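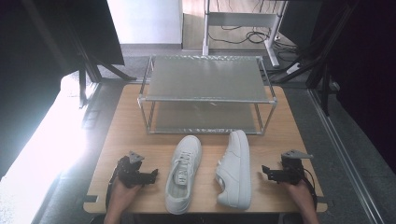

About Juditz

Shoe care and small-space shoe storage. We clean them, relace them, fix the bits that are worth fixing, and we'll come over and sort out your entryway if you want. That's the short version. Longer version follows, written between drop-offs, so forgive the typing.

Who we are

Juditz is five people and one long counter. Started by Hashini Sarkar and Uriel Barajas, who were sharing an apartment with a very narrow hall and far too many shoes in it. Uriel had worked in a repair shop. Hashini had worked in hotel housekeeping and could not walk past a heap without straightening it. They cleaned friends' sneakers at the kitchen table first, then friends of friends, then people started leaving bags on the doorstep with a note pinned on. So, a shop.

The name is from Judit, who lived downstairs and let them use her laundry sink. The z is a sign painter's mistake. Sign was paid for. We kept it.

What we do

Cleaning. White leather low-tops are most of the work, year round. Also canvas, suede, knit uppers, kids' school shoes, slippers if you ask nicely. Laces and insoles come out and get done separately.

Relacing. Flat, round, any color we have in the drawer. Bring your own if you're fussy about it, lots of people are.

Small repairs. Edge of a sole lifting, heel lining worn through, an eyelet gone. We don't resole dress shoes. Go to a cobbler for that, we'll give you the name of ours.

Home visits. We look at the spot by your door, we measure it, we empty the pile onto the floor with you and pair everything up. Then a rack goes in, or two, and the shoes go on. Usually takes a morning. Closets too, but shoes first, always.

Racks. We sell a handful of kinds and will put them together for you. More on this below because people ask about it more than anything.

About white shoes

Most of what comes in is white and most of the trouble is the sole. Thick rubber sides pick up every scuff on the bus. The upper usually wipes up easier than you think.

How we go at a pair of white leather low-tops, more or less:

Laces out, insoles out if they lift. Dry brush everything, the seams especially. Dry! People skip this and make mud.

Tip the shoe on its side to do the wall of the sole. You get a flat edge to work along and you're not chasing it around the table. Soft brush, little bit of soap, short strokes. Wipe. Turn over, do the other side.

Upper next, damp cloth, small circles. Go gentle where there are perforations at the toe, soap sits in those little holes and dries white and chalky. An old toothbrush with hardly anything on it.

Tongue last. Pull it right forward and clean the sides where it rubs. Then paper inside, and leave them somewhere with air moving. Not on the radiator. Not in the sun either, the glue doesn't like it and white rubber goes yellow.

Relace when everything is dry. Not before, even if you're in a hurry (we know).

We use a cleaner called Sturska for nearly all leather. Comes in a big jug and smells like pencils. You can buy a refill at the counter, bring any bottle with a lid that closes.

About racks

Two tiers is enough for most doors. People want five tiers and then the top three fill up with mail and gloves.

Things to look at before you buy one from us or from anybody:

Depth. Measure your longest shoe, then measure how far the door swings. Write both down. Bring the paper with you.

The gap between shelves. Low-tops fit almost anywhere. High-tops and ankle boots don't, so if you have them they go up top.

Flat shelf or bars. Flat panels hold small shoes and kids' shoes without the heels dropping through, and you wipe them with a cloth. Bars let grit fall to the floor, which is either good or bad depending who sweeps. We mostly sell flat.

Joints. Tube racks go together with little connectors at the corners. Push every one fully home before you load it. If the rack leans, nine times out of ten it's one joint. Take it apart and start over, don't lean it on the wall and hope.

The widest one we carry is the Kettunen, 802 millimeters across. The box says 800. It is not 800. If your alcove is exactly 800 please call us first, we have had this conversation a lot.

The Wovier is the narrow one, better for apartments, slides in beside a coat stand. Comes in gray or black. Gray shows less dust.

How to load it: the pair you wear daily goes on top at the front. Toes out or toes in, we argue about this. Hashini says toes in so you can grab the heels. Uriel says toes out because it looks better from the couch. Pick one and do them all the same way. Put wet shoes on a mat on the floor, not on the rack.

The people

Hashini Sarkar. Home visits and bookings. Also the one who picks up the phone. Will ask how many people live in the house and how many of them own running shoes.

Uriel Barajas. Repairs. Back of the shop, radio on. Knock on the counter if he doesn't look up.

Gopinath Chacko. Cleaning, and all the suede. Came to us as a customer with a ruined pair of desert boots and a lot of questions. Teaches the evening class.

Pak-hei Shih. Racks, deliveries, putting together. Drives the van. Has strong feelings about your stairs and will want to know about the turn at the top, so send a picture if you have one.

Markos Zacharopoulos. Front counter, laces, the books. Writes out the tickets by hand so if yours is hard to read, that's who.

The class

Gopinath runs an evening class at the big table, starts at 6:30 pm. Bring one pair, dirty, any kind except patent. Seven people at the most, there isn't elbow room for more. You go home with clean shoes and a brush. It's fun! It's also a bit messy so wear something old. No class in July, the room gets too warm and half of us are away.

Kids are welcome if there's a grown-up with them. We did one for a school group in spring and they were faster than the adults, and better at laces.

How we work

Drop off at the counter, get a ticket, we text when it's ready. Most cleaning is back in around 5 days. Repairs longer, we'll tell you when we've looked at it.

Please don't tie the pair together with the laces. We'll only have to get the knot out.

We say no sometimes. If the leather has cracked through or the foam is crumbling there isn't much to be done and we'd sooner tell you at the counter than charge you for trying. Same with home visits. If you've only got four pairs you don't need us, you need one shelf.

Shoes not picked up: we hold them for two months, call you twice, then they're cleaned again and passed on to someone who needs them. We really do call, so check we have the right number.

Things people ask

Can I put them in the washing machine?
Canvas, maybe, cold, in a bag, laces out. Leather no.

Do you do bags and belts?
Belts yes. Bags if it's a wipe down. Not linings.

My white soles went yellow, can you get them back?
Partway. Sometimes most of the way. Depends on the rubber and how long they've been like that. We'll do a patch on the inside edge first and show you.

Can I buy a rack without the home visit?
Of course. Pick up at the counter or Pak-hei brings it over. Putting it together is extra but not much.

Do you take old shoes?
Clean pairs with life left in them, yes. There's a bin inside the door on the left. Pairs only please, we have a bag of single ones already and no idea what to do with it.

Do you do weddings?
We have done weddings. Ring early.

Where we're going

Second sink, finally, if the plumber turns up. A proper shelf for pick-ups so Markos can stop stacking tickets under the stapler. Uriel wants to start doing hiking boots and the rest of us are thinking about it. Maybe a second class for people who just want to learn repairs, there's been a sheet on the counter for names and it's filling up.

Finding us

Door is on the side, not the street. Ring the bell if it's locked, we may be in back with the water running. Open 8 am to 5:30 pm most of the week, closed for lunch when whoever is on gets hungry, normally just past noon. Parking out front is fifteen minutes, plenty for a drop-off. Van bookings and home visits by phone or at the counter, ask for Hashini.

Price list is on the other page. It's from last year but only the suede price has changed, the new one is taped up by the register and will go on here as soon as somebody gets a minute to tpye it in.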